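### 4.2 Reissued library music and the limits of catalog data

We compared the sleeve credits of 200 reissued library albums with the entries held by the labels that first pressed them. Most of the records came from two catalogs, Skadel and Halonen, both of which sold music to film and television producers and never to shops. Composers often worked under several names, and the same cue could appear on more than one album with a new title. Matching by title alone therefore gave poor results, and we matched by track length and publisher code as well.

In 19 cases the reissue named a different composer from the original label sheet. The Halonen titles account for 17 of these. The other two are Skadel albums that were first pressed in small runs and later sold as a pair.

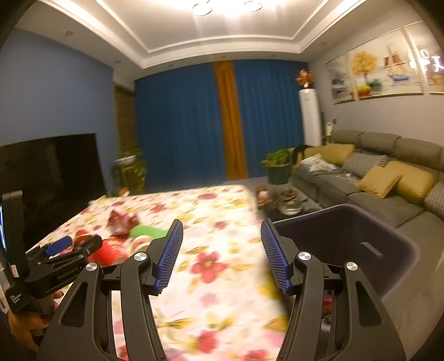
Figure 3. Hand-held gripper with blue ribbed fingertip pads.

Pressing size had little to do with the quality of the credits. Reissues limited to 2000 copies had fuller notes than open runs, but they repeated the same errors when both drew on one source. The Korkov label printed long essays with each album and still left the session players out. Esport, which issued its records with plain sleeves, gave player names for every track it could trace.

We did not correct the entries before the listening study in Section 5. Participants saw the credits as printed on the reissue, and their answers were coded against the original label sheets afterward.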